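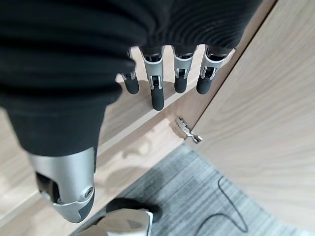
*La mano con su funda negra, junto a la puerta del armario. Laboratorio de Jallus.*

27/05/2022 - notas de la visita a Jallus, pasadas a limpio en el tren de vuelta (a limpio es un decir).

Llegada tarde por culpa del autobús desde Juvuditz. Tarjeta de visitante, café de máquina, presentación que ya iba por la mitad. Me perdí la parte institucional y no la eché de menos. Directos al laboratorio.

Lo que querían enseñar: Sultana, su método para que un robot aprenda a manejar muebles con puertas a partir de demostraciones de personas. La idea en corto - una persona guía el brazo y la mano, se graba todo, y luego una política entrenada con esos datos repite la tarea sola. Hasta ahí, nada que no hayamos visto en Drudska. Lo distinto es qué graban y cómo lo parten.

Cada demostración se divide en 2 tramos: acercamiento y contacto. El acercamiento lo aprende una red que mira sobre todo la cámara de la muñeca. El contacto lo aprende otra, con las imágenes y además los esfuerzos de las articulaciones de los dedos. El cambio de una a otra no va por tiempo, va por un umbral de esfuerzo. Pregunté quién fija el umbral. Respuesta: a mano, por ahora. Apuntado con subrayado doble.

La mano es de dedos metálicos con puntas de goma negra, y la llevan metida en una funda de punto. La funda tapa bastante imagen en la cámara de muñeca, media vista en algunos momentos. No la recortan ni la enmascaran. Dicen que probaron a enmascararla en marzo y los resultados empeoraron un poco, quizá por que el modelo usa el borde de la tela como referencia para saber dónde está la mano. Es hipótesis suya, no lo tienen medido.

El mueble: armario de madera clara, puerta grande, bisagra metálica. La bisagra es lo difícil. La puerta describe un arco, la mano tiene que seguirlo, y si se adelanta empuja contra el canto y si se retrasa pierde el apoyo. Con el método anterior (una sola red para todo) los fallos se juntaban justo ahí, según la gráfica que pusieron. Con los tramos separados, menos.

Números que pude copiar de la pizarra:

- 2,000 demostraciones en total, todas con la misma mano
- 9 muebles distintos en el conjunto de entrenamiento
- 2 muebles reservados para la prueba, nunca vistos por el modelo

Del porcentaje de éxito no me fío de mi letra, así que no lo pongo. Prometieron mandar la tabla.

Cosas que me convencen: la división por contacto es sencilla y la podríamos probar en Drudska sin comprar nada, los esfuerzos ya los registramos. También que guardan las demostraciones fallidas, etiquetadas aparte, y las usan para ajustar el umbral.

Cosas que no: dos muebles de prueba son muy pocos para hablar de generalización, y los dos son de madera, parecidos a los de entrenamiento. Nada de cajones ni de puertas correderas. Y todo grabado en la misma sala, con la misma luz de techo, misma moqueta. Lo dije en el turno de preguntas, quizá con poca diplomacia. Lo admitieron, quieren grabar en pisos reales.

Otra duda, las sombras. La mano proyecta una sombra suave sobre la madera y sospecho que la red de acercamiento la aprovecha para estimar distancia. Cambias la lámpara y a ver. No lo han probado.

Comida rápida, bocadillo. Por la tarde, charla sobre sincronización de cámaras y articulaciones, demasiado densa para resumirla aquí. Salí antes del final para coger el tren.

Pendiente:

- pedir la tabla y el formato de los ficheros
- mirar si nuestras grabaciones viejas traen esfuerzos por dedo o sólo por mano
- probar el corte por umbral con una puerta nuestra, la que sea
- preguntar por la licencia de los datos, que se me olvido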